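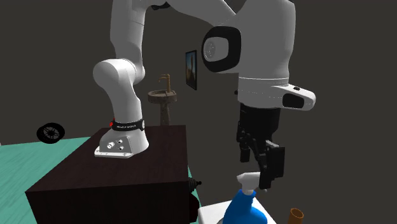
2020-05-18
Tideo trial license, first full day

License key came through from Drikier this morning and went onto the big workstation without trouble. The trial covers the scene generator, the arm model and the episode recorder. It doesn't cover the cluster runner. Detlef asked for that in his first mail and they quoted it separately, so leave it out of the comparison with Stüber until we have both prices in writing.

Install notes for whoever repeats this:

- Use the offline installer. The online one stalls behind our proxy and leaves a half-written asset folder that has to be deleted by hand.
- The asset path can't contain a space. The error message talks about a missing texture and sent me in the wrong direction for most of an hour.
- Copy the license file into the user folder and also into the recorder folder. The manual mentions only the first.
- Graphics driver stays as it was. I didn't update anything.

Used the apartment scene set and the task Gion wants for Skirnwood, a blue spray bottle to be picked up and put somewhere else by name. The bottle is a good test object for us. It has a smooth body and a white trigger head that sticks out on one side, so the grasp planner has to make up its mind about where to hold it. With the default settings it goes for the head. I'd prefer the body, but the body fills more of the gripper opening than the planner likes, and raising the limit means editing a config file that gets overwritten whenever a scene is regenerated. Wrote a small script that puts my value back after each regeneration. It's in the shared folder under today's entry.

The rooms are odd in places. The generator sets the furniture down wherever it fits, and we had the arm on top of a dark wooden cabinet with a pedestal sink a little way behind it. Adelmo thinks this will bother the Skirnwood people when they see it. I don't think it matters for training, but for a demo we should pick the rooms by hand. There is a blocklist for room types and it works. There is no blocklist for single pieces of furniture, and I've put that on the list for Drikier.

Recorder settings used today:

Episodes requested: 113
Scenes: five, fixed seeds
Frame cap per episode: 3000
Cameras: two outside views, wrist view off
Physics step: default
Lighting: default, no randomizing

The frame cap is a hard stop. An episode that reaches it gets written out with the status "complete", the same status as one that ended on its own, and the only way to tell them apart is to check the frame count. Selina caught it while she was loading the first batch into her viewer. She has added a check on her side. It should be fixed on theirs, and I'd hold back on a purchase until they at least say when.

Playback in the Tideo viewer is fine. Scrubbing is quick and the camera switch is where you expect it to be. The export is less good. Joint values come out in degrees and the gripper opening as a fraction, while our own logs have radians and millimeters. Converting is simple but it has to be done before the merge, and the column names don't carry units. I renamed them in the export script so the unit is part of the name.

Placing was the second half of the work. The target was the shallow metal bowl on the white cabinet. The success test only looks at whether the center of the object is above the target area when the gripper opens, so a bottle leaning on the rim counts the same as one standing in the middle. For a bowl this size and a tall bottle that's too generous. The test can be swapped for a custom one in Python. Tudor has one from the Stüber evaluation that checks tilt and waits for the object to settle, and he'll see whether it ports over. His guess is an afternoon.
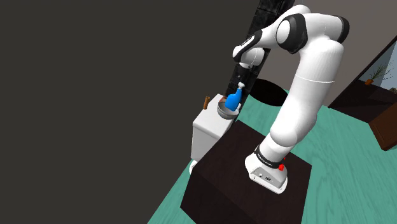
Can the trial license be used for data we hand over to Skirnwood?

Recorded episodes may be passed on, including the rendered frames, as long as the scene files and the furniture models stay with us. That's from the license text, section on outputs, and Drikier's support gave the same reading by mail. For training on our own machines there is no limit. If Skirnwood wants to regenerate scenes themselves they need their own license.

Gion has the mail and will forward it to their side.

Back to the arm model. Joint limits match our data sheet. The reach looks right and the elbow goes up and over in the way we're used to from the lab. What I don't trust yet is the wrist. On long moves over to the side the solver sometimes picks the flipped solution and turns the last joint most of the way around with the bottle in the gripper. It doesn't hurt anything in simulation. On the real arm it would pull the cable. There's a setting called "prefer_near" that ought to deal with it. I turned it on for the last scene only, so nothing to say about it until there's more data.

Contact between the fingers and the bottle is set by a friction value per object, and all the bottles in the library share one value. Fine for a first pass. Adelmo wants to vary it from episode to episode, which the recorder supports through the same file as the lighting. We didn't try it today.

Compared with Stüber so far, only what I've seen myself:

Setup was faster with Tideo, even with the path problem.
Rendering looks about even. Stüber's shadows are sharper, which makes no difference to us.
Stüber's export needs less cleaning.
Tideo has far more household objects and Stüber has more bins and conveyors.
Support: Drikier answered the same day. Stüber took longer, but the answer came from somebody who knew the code.

Detlef asked for a recommendation by July. Too early from me. If it had to be today I'd say extend the trial and ask for the status fix in writing.

Open points:

- Tudor: port the tilt check, rerun scoring on today's episodes, no new recording needed
- Selina: list of episodes that hit the frame cap, by seed
- Adelmo: friction file, start with the spray bottle only
- Me: wrist flips with prefer_near on, same five seeds
- Me: mail Drikier about the status field, the furniture blocklist and units in the column names
- Gion: ask Skirnwood whether they want the wrist view. Switching it on later means recording everything again.

Raw episodes are on the second drive, not backed up yet. Please don't clear it.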